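Small saucepan lids: keep on the pan, or store separately?

Kitchen & Storage > Cupboards and Drawers
Page 1 of 1

murkenel_flat
21 April 2026
I am refitting the base unit to the left of the hob. Internal width is fixed, and I have one pull-out shelf at the bottom with a fixed shelf over it. At present each pan sits with its lid on. This wastes height, as the knob adds more than the lid does. The alternatives are (a) lids inverted on the pans, (b) a rack on the inside of the door, (c) lids on edge in a divider. The lids are glass with a steel rim, apart from one which is plain steel. Which of these lasts in daily use?

Brestby
Option (c). Lids on edge, in a wire divider fixed to the pull-out with two screws. Leave enough between the wires for the knob of the widest lid, otherwise the knobs foul each other and you end up using alternate slots.

Inverting works on paper. In practice the knob hangs down into the pan, so you cannot nest anything smaller inside it, and the lid slides when the shelf is pulled out quickly.

hobside
Disagree on inverting. I have had lids upside down on pans for 5 years. The rim locates well enough if lid and pan were made for each other. If you are mixing makes, then yes, it will slide.

A door rack is the worst of the three. The weight is all on the hinges, and the rack needs clearance from the front edge of the shelf, so the shelf has to be cut back.

murkenel_flat
The door is 16 mm board and I would rather not screw into it, so (b) is out. How deep does the divider need to be for (c)? The pull-out has a low front rail.

Brestby
Deep enough that the wires come above the centre of the largest lid. Below that they tip. Mine was sold as a plate rack.

lorkix
Before buying anything, go through the lids. Most cupboards have more lids than pans. I had 6 lids for 4 pans and had been arranging storage for the two spares. They went to the charity shop in January and the problem was largely gone.

hobside
That assumes you know which lid fits which pan. Some fit two.

lorkix
Then keep the one that fits two and get rid of the other.

Brestby
Not if the other is vented and this one isn't. They are not interchangeable for rice.

Rutkowska
One point missed so far is the handle. A long-handled saucepan takes up far more shelf than its diameter suggests, and how the handles lie decides how many pans go on the pull-out. I put all handles to the back, angled slightly to one side, so that the bodies sit together at the front and the handles overlap in the dead space behind. Handles to the front catch on the door. Handles sideways cost a whole pan's width each.

It does mean reaching over to lift a pan out, which some people will not like with a heavy one. For small saucepans I have not found it a difficulty.

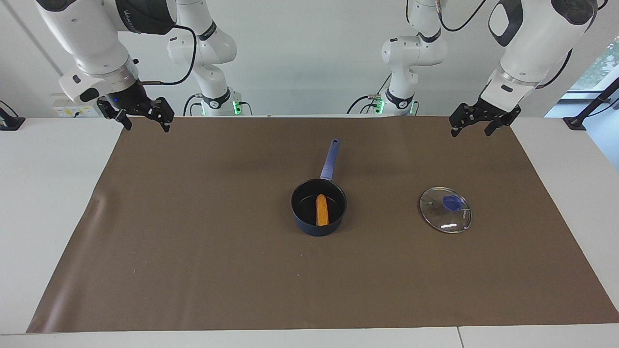 Working space is a separate matter from cupboard space, and the lid is what causes trouble there. While the pan is being filled the lid has to go somewhere, and on a short worktop it usually goes on top of the chopping board or over the edge of the sink. I lay down a length of brown paper, or a mat of similar size, and keep the lid on it to the right of the pan. The small navy saucepan is placed as I described for the cupboard, with the long blue handle pointing to the back and slightly right, and the clear glass lid has its own place further to the right. If you can't spare that much width beside the hob, fix a hook or a ledge for the lid first and think about the cupboard afterwards.

hobside
Handle to the back is fine on a worktop against a wall. On an island it sticks out into the walkway on the other side. I would turn it sideways there.

Rutkowska
Agreed for an island. The original post is about a cupboard.

murkenel_flat
Mine is against a wall. I tried the handles to the back this evening and the shelf takes one more pan than before. The longest handle touches the back panel, so that one has to go at a steeper angle.

Brestby
Check that it isn't stopping the pull-out from closing fully. If the runners are soft-close you may not notice until the door stands proud.

murkenel_flat
It was, by 3 mm. I have moved that pan to the fixed shelf. I will order the divider and report the slot spacing once it is in.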